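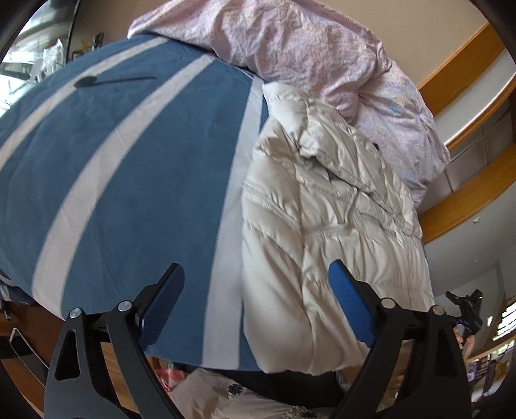
Software Engineer, Perception and Grasp Planning (Laundry)

Kimex, Trirnberg office. Full time, starting in April.

We write the software that decides where two grippers should take hold of a garment. A box has edges. A puffer jacket in a heap on somebody's comforter has opinions, most of them seams, and our planner currently loses the argument more than we'd like.

What you'd be doing

Most of your week goes into Gilura, our perception stack. It takes wide-angle views from the wrist of each gripper and tries to say which bit is hood, which bit is sleeve and which bit is bedding. It is quite good at bedding. It is less good at hoods, and it has a long-standing grudge against drawstrings.

The rest goes into Tsolakis, the two-handed planner that sits downstream and believes everything Gilura tells it. You would teach it some doubt. We have 2,000 recorded jacket episodes, 14 open tickets labeled "sleeve?" and a replay tool that works if you start it twice.

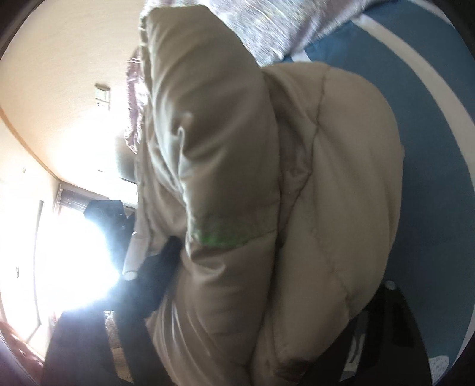 Hood and body of a quilted jacket, close up, with a gloved hand holding on where they meet.

What we need from you

- Solid C++ and Python, and the patience to find out which one the bug is in
- Experience with segmentation or keypoints on things that bend
- Some motion planning, ideally for two arms that have to share a workspace
- Comfort with fisheye calibration, or at least no open hostility to it

Nice to have: you have written a labeling tool and people used it voluntarily.

What you get

A team of six, 17 days of vacation in your first year on top of public holidays, a decent chair and a real say in the roadmap - it's a text file, you'll have write access. No whiteboard puzzles in the interview. We'll hand you a failed grasp log and talk it through with you for an hour.

To apply, send a resume and a short note about the worst coordinate frame mix-up you ever caused. Applications opened November 18, 2019 and stay open until we hire someone.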